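Zultstead Library picks its summer read for kids

By Dušan Čierny
8/23/20

Print this story | E-mail this story

I'll admit it, I stayed up way too late finishing Finum, the middle-grade novel our library just picked as its summer read. It's about a girl named Lapiņa who is 11 and starts at a new school in the middle of the year — and tells one small lie on the first day that keeps growing until she can't find her way out of it.

I loved her grumpy grandfather most (he gets all the good lines!), and my daughter loved the ferry chapter, so we argued about that over breakfast.

The library has 100 copies to give away at the front desk, one per family, and you don't need a card to get one. Kids who finish can write a letter to any character in the book and drop it in the return slot. The staff will read every letter and put a bunch of them up in the children's room.

My daughter is already on her second draft, and she won't let me see it.

Related items
Prurkska storytime moves outdoors
Book sale brings in $400
Young poets wanted for the fall reading

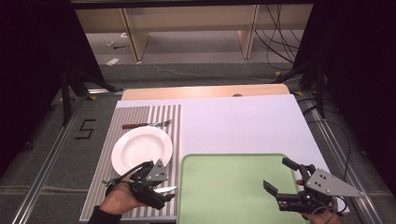
More picture books for the little ones are coming in next month — I'll list the titles when I get them.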